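Hesside Facilities Support
Ticket 51: Light gray plate, small blue block below housing

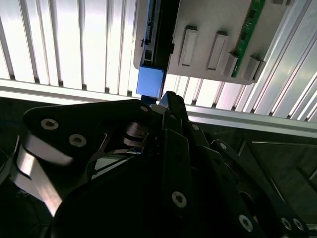
Status: Closed
Site: Dultau, equipment room
Category: Fixtures and fittings
Priority: 3
Reported by: Dultau site office
Assigned to: Pirmin Kälin

Summary of request

The site office asks for guidance on the gray plate and the black housing beside it. The small blue block beneath the housing has been reported as loose on two occasions since March. The office wishes to know whether the block may be refitted locally or whether the complete assembly must be returned to the supplier, Haddad.

The office further asks whether the green circuit board strip on the right side of the plate should be covered while the work is carried out. The site has no cover of its own for this part.

Initial response

The request has been received and accepted. Please do not apply glue, tape or any other filler to the blue block or to the smaller blue piece directly under it. Adhesive residue at this point makes a later replacement difficult and may affect the supplier's terms of repair.

Please confirm the following before a visit is arranged:

Whether the block moves when light pressure is applied from the side.
Whether the raised tabs on the gray plate are firm.
Whether any cable is connected at the port opening near the lower end of the black housing.
Whether the assembly has been removed from its position at any time since it was installed.

Reply from site office

The block moves slightly from side to side. It does not come away when pulled gently downward. All of the raised tabs are firm, including the shorter ones toward the right end of the plate. No cable is connected at the port, and the office has no record of one having been used. The assembly was taken down once, when the room was repainted, and was put back the same day by the contractor, Jusero.

The office notes that the room is in daily use and would prefer a visit before 8 a.m.

Assessment

The reply is consistent with a retaining screw that was not fully tightened when the assembly was put back. The supplier's fitting sheet for this model places the screw behind the blue block, where it can be reached only after the block has been eased forward. A contractor working without the sheet could reasonably have missed it.

Return of the complete assembly is not required at this stage. The plate, the tabs and the housing are to be left in place. The green strip need not be covered for this work, provided that it is not touched with bare hands or with metal tools. If dust is found on the strip, it is to be reported in this ticket and left for the technician.

Work instructions issued

1. Switch off the supply to the assembly at the room isolator and attach the standard warning tag.
2. Support the blue block from below and ease it forward by up to 2 mm. Do not twist it.
3. Tighten the retaining screw by hand with the short driver supplied in the fitting kit.
4. Return the block to its original position and check it for side movement.
5. Remove the tag, restore the supply and record the time in the room log.

Should the screw turn without gripping, stop work and leave the supply off. The mounting insert will then have to be replaced, and a separate ticket is to be opened under the same category.

Technician's note

Attended as arranged and completed steps 1 to 5. The screw was found loose and took up normally. No side movement of the block after refitting. No dust on the green strip. The supply was restored at 7:40 a.m. and entered in the room log.

The fitting sheet was missing from the folder in the equipment room. A replacement copy has been placed there, and a second copy has been handed to the site office.
P. Kälin

Further action

Jusero has been sent the fitting sheet and asked to consult it before removing any assembly of this type at Dultau. The site office is asked to check the block again at the next monthly inspection and to reopen this ticket if movement is found. Requests concerning other plates in the building should be submitted separately, with the room number stated in the title.

Ticket closed with the agreement of the site office.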